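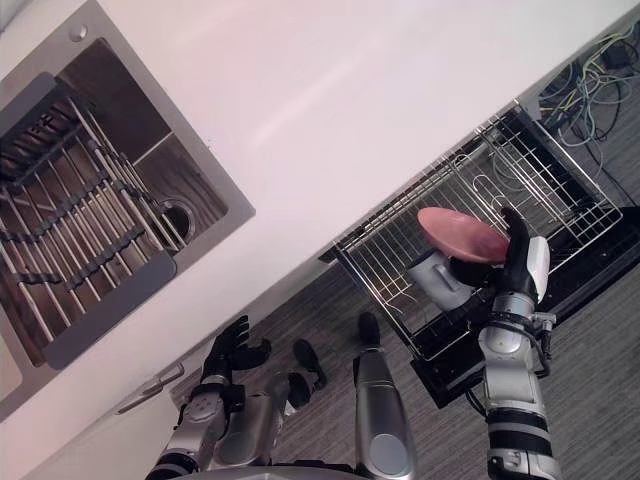 Notes on the kitchen, part 4: dish storage

2018-09-26

The plates have moved again. Since April they had been in the wall cupboard over the kettle, in two stacks, and getting at a dinner plate meant lifting the side plates off first. They now stand upright in a wire rack that pulls out from under the counter, next to the sink.

The rack is chrome wire in a black drawer frame, with upright dividers along one side. I bought it from Parska for 111, after measuring the cabinet twice and returning a Sedden unit that fouled the hinge. The opening in our cabinet is 581 mm deep. Check yours at the floor of the cabinet as well as at the front, as the waste pipe may take up part of it.

Plates go in on edge, one per gap. Round plates up to the size of the pink ones fit without touching the counter when the rack slides back. Deep bowls do not; they lean, and the second one jams. Ours stayed in the cupboard.

The other half of the arrangement is the drainer in the basin. It is a set of parallel stainless rods joined by dark gray plastic cross-bars, and it sits down inside the sink on the left, leaving the drain on the right clear. Water runs off the rods straight into the basin, so there is no tray to empty. The white countertop used to collect a ring under the old tray, and it took 200 ml of vinegar and an evening to shift it.

Washing up now goes basin, drainer, rack. The distance from drainer to rack is short enough that I don't move my feet. I still dry each plate before it goes in, as the carpet outside the cabinet is gray and ribbed and holds water for hours. Replacing that floor was quoted at 3000 by a firm in Inville. It is staying for now.

Part 5 will cover the cutlery, if the Zamfir tray is ever back in stock.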